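Gripper comparison, shoe rack task: five-finger hand against the two-jaw. May, started 9.40

Setup as agreed with Veronika: both arms on the same controller, head camera on, rack against the wall position we used for the reach tests.

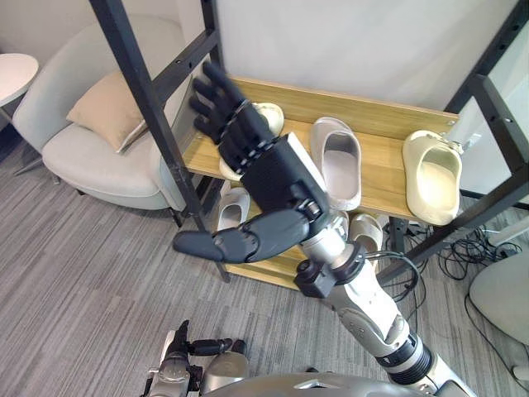

Aim for today is to decide which end effector goes on for the tidying runs. Domingo wants the Vurkitz hand because it is what the Nendevent people will have at their end. Graça would keep the Troncoso two-jaw, which we know. I have no strong view and would like one by the end of the week.

Controller first. Loaded the Grendo config from the shared folder and it came up with the old tool mass, so the arm sagged a little every time I released the brakes. Changed the payload to 562 g (weighed on the bench scale with the mounting screws in, cable not included). The old file had 600, left over from the earlier adapter plate. Sag gone as far as I can see by eye. Saved under a new name. Please don't overwrite it, Domingo.

Finger homing took two attempts. On the first the thumb stopped short and the driver reported a position error. Power cycled the hand only, left the arm up, second attempt went through. Veronika had the same on the other side last week and put it down to the connector at the wrist. I reseated it and it clicked, so perhaps it wasn't fully home.

Approach with the five-finger hand

Coming in from the front with the hand open and the fingers up, the wrist clears the lower shelf but not by much. The forearm is the problem on the lower row: to get the palm level with a slipper down there the elbow has to drop, and then the planner starts complaining about the body shell. Upper shelf is easy. Plan for now is upper shelf only, lower shelf once Melati has redone the collision model. The present one treats the shell as a box and is far too cautious at the front.

Tried three grasp styles on the slide slippers.

Over the strap, fingers inside, thumb on top. Best of the lot. The open end faces us so the fingers have somewhere to go. Holds well when lifted straight up, twists if I move sideways fast.

Pinch on the sole edge. Works where the sole comes forward a bit over the edge of the shelf, not otherwise. The thick soles are wide for the thumb and it ends up pushing with its side.

Full wrap from behind. Gave up. The fingers hit the shelf before they are round the heel.

The chunky cream one is worse than the grey in all of these. It is an awkward shape and the fingertips slide off the curves. Would like to try the softer tips on it.

Approach with the two-jaw

Swapped the tool on the left arm only, after lunch, so that both could be run without moving the rack. The strap grasp is simpler, one jaw in and one jaw over, and there is nothing to home. It is quicker from start to lift. It also drops the slipper nose-down every time, so putting it back neatly on the shelf needs a wrist turn at the end, and that turn is where it fouls the upright. With the five-finger hand the slipper stays nearly level and can just be set down.

Camera

From the head the raised hand hides whatever is straight behind it. With the arm up at the top shelf I lost most of the left-hand slipper behind the fingers, and the pose estimate on that one wandered. It settled again when the hand moved off. Two options: take the estimate before the arm comes up and hold it, or use a wrist camera. Graça says the hold is good enough if nobody touches the rack. I'd go with that first as it costs us nothing.

The pale slippers against the white wall are also not great for the segmentation. The grey ones come out cleanly. Asked Melati whether a darker sheet behind the rack would be cheating. She says it would.

Cables

The loop at the wrist is on the long side. It didn't catch on anything today but I kept an eye on it whenever the forearm went near the right-hand post, with the row of holes in it. Shorten it or clip it further down before anyone runs this unattended.

To do

Soft fingertips for the Vurkitz hand, ask Delia where the spare set went.
Collision model, Melati.
Hold-pose option in the grasp script, me.
Repeat the sideways move at half speed with the strap grasp.
Wrist connector: check the other side too.

16.15. Leaning towards the five-finger hand for the upper shelf. Leaving the rack where it is, arms parked, new config still loaded.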